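Sustier Paper & Paste, Fellitville
Glue Sticks and Craft Tables: Your Questions

Home > Help > Glue sticks and work surfaces

We get a lot of mail about glue sticks, more than you might think if you've never run a paper shop, and much of it is about what they leave behind on the table. Some of the answers run long. Please get yourself a cup of coffee and skip to the part you need.

Which size of glue stick should I buy?

For cards, scrapbook pages and school projects at the kitchen table, the middle size does nearly everything. The slim ones are lovely for small hands and for pencil cases, but you'll go through one in an afternoon if you're covering a whole poster. The big fat ones are a good buy for classrooms. At home they tend to dry out before you get to the bottom, and then you're digging around in there with a butter knife, and I have done that more times than I'd like to say.

If you're buying for a group, we sell a box of 100 in the middle size. It keeps well in a cool closet with the caps on tight.

How far up should I twist it?

Less than you want to! A thin edge above the rim is plenty. When there's a tall column of glue sticking up it bends, then it breaks, and then the broken piece ends up on somebody's sleeve. Twist up a little, use it, twist up a little more. Before you put the cap back on, wind it all the way down, or you'll squash the top into the inside of the cap and find a ring of glue in there next time.

My paper wrinkles. Is it the glue?

Sometimes, but more often it's the paper, and a bit of it is how we all like to rub back and forth. Thin printer paper takes up moisture and swells, and it dries with ripples in it. Try these, in whatever order suits you:

Go in one direction, from the middle out to the edges.
Put the glue on the heavier of the two papers.
Press with a clean sheet over the top and smooth it with the side of your hand.
Leave the finished piece under a couple of big books overnight.

Tissue paper will wrinkle whatever you do. We've come to like it that way, particularly for skies and water.

Can a dried-out stick be saved?

If it's only crusty on top, yes. Wipe or slice off the hard part and the glue underneath is usually fine. If the whole stick has shrunk away from the sides of the tube and rattles when you shake it, I'm afraid it has had its day. You'll read about people adding a few drops of water, capping it and leaving it until morning. We tried that here one April on a drawer full of old ones. A few came back soft enough to use, and the rest turned into something like cottage cheese. It costs nothing to try on a stick you were going to throw away.

Can I use one on photographs?

For a school collage or a birthday board, go right ahead. For photographs you'd be heartbroken to lose, please use photo corners, or work from a copy. Glue sticks vary a great deal, and even a good one makes a photo very hard to lift again in one piece.

What kind of tabletop is best for gluing?

Anything smooth and sealed. Bare wood drinks up glue and holds on to it, and a tablecloth is worse (ask me about my mother's). A wipeable marble-look surface is a great favorite with our customers. Pale gray with soft veins running through it hides small smudges between cleanings, and it's calm to look at while you're working on something with a lot of color in it.

The one drawback is that a clear smear can hide in the veining until you set down a nice piece of cardstock right on top of it. Run your palm over the table before you start. Your hand will find what your eyes won't.

Real stone is a different matter from a printed or laminated top. If yours is real marble, keep vinegar and lemon juice well away from it, whatever your neighbor says about natural cleaning, and check what the stone was sealed with before you use anything stronger than a damp cloth and mild soap.

How do I get dried glue off the table?

Most school-type glue sticks let go with warm water and patience. Lay a warm, wet cloth over the spot and leave it there while you put away the scissors and the scraps. Then wipe. If there's still a ridge, push at it gently with an old plastic card held nearly flat. No metal scrapers, please, and no scouring pads. One reader told us she'd rubbed at a stubborn patch with 600-grit sandpaper, thinking it was fine enough to do no harm, and was left with a dull oval in the middle of a glossy top.

For spots that won't budge we carry Clistex, our own adhesive remover, in the small bottle. Try it first in a corner or underneath the edge, use less than a teaspoon, and rinse afterward. It has a smell, so open a window.

And on wallpaper?

Oh dear. Well, it depends on the paper. Vinyl-coated wallpaper can be dabbed with a barely damp sponge, and mostly comes clean. Uncoated paper should be left to dry completely, and then you can try lifting the glue with a soft white eraser, working lightly. If you can feel the surface getting fuzzy under the eraser, stop there and live with it.

Patterned paper is very forgiving around a craft table. We are especially fond of terrazzo prints, with their chips of mustard, black, pink and gray-blue scattered over white, and I would defy anyone to find a fingerprint in one. Plain paint shows everything. If you're putting up our Melnyk terrazzo paper around a work corner, let the strip behind the table be the freshest-cut piece off the roll, and save the leftover end in case you need to patch it later. Our shade card number 334 is the one with the mustard in it.

Won't a busy wall and a veined tabletop fight each other?

People do worry about this! We think they get along, as long as the tabletop stays pale and the veins are soft. The wall has all the color, the table is quiet, and your eye knows where to rest. A plain metal strip down each corner helps too, as it gives the pattern somewhere to stop. If you're still not sure, tape a big sample up and leave it for a week before you commit. You'll know by the time you've walked past it with the laundry a few times.

What do I do about caps? We lose every single one.

So does everyone with children in the house. Park the cap on the other end of the tube while you're gluing, if it fits, or keep a saucer in the middle of the table and make a bit of a ceremony of it. An old cap from an empty stick of the same kind makes a fine spare, so don't toss them. In a pinch, a scrap of plastic wrap and a rubber band will get a stick through the night.

Dark caps and white caps go missing at about the same speed, in our experience.

Should a glue stick be kept standing up or lying down?

Either one is fine once the cap is on properly. Standing up takes less room, and on a smooth, level tabletop a stick with a flat base will stay where you put it. Lying down, they like to roll, so a shallow tray is a kindness if your table has the slightest tilt. We keep ours upright in a jar at the shop and lying any which way at home.

The thing to avoid is heat. A sunny windowsill or the back seat of the car will soften the glue until it slumps inside the tube, and it never quite goes back to how it was.

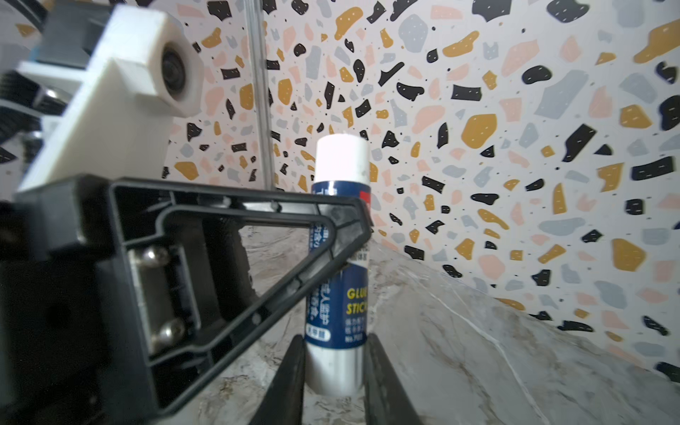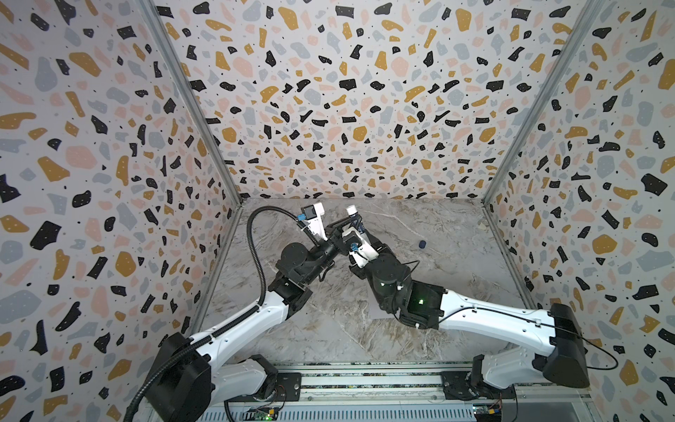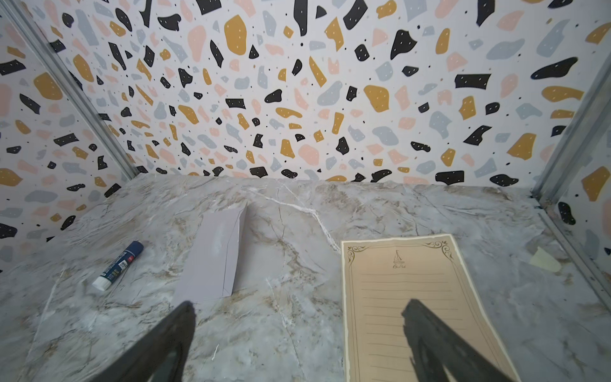

A reader wrote in after an earlier version of this page to disagree with us about lying down. In her classroom, she said, any stick left on its side was on the floor by lunchtime and under somebody's shoe by the afternoon, and she now has the children stand every one of them in a muffin pan before they go out to recess. She also wanted us to mention that the wide sticks don't fit a mini muffin pan, having bought one to find out. We've added a regular muffin pan to the classroom list.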